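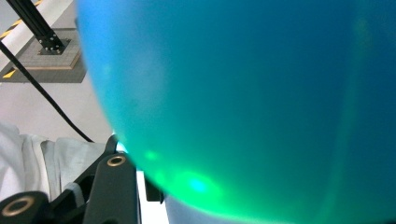 3.2 Test objects

Light transmission through coloured translucent bodies was assessed at the Ramcombe bench. Colour was recorded by eye against the Biltach chart, as the colorimeter was unavailable until May. Blue material can shift toward green where light passes through it.

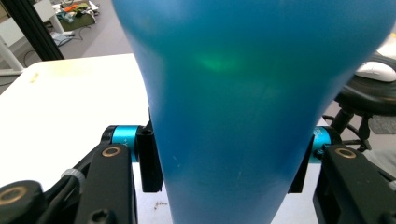 Of 304 readings, 39 were discarded for ambient glare. The remainder were grouped by hue and entered in Appendix B.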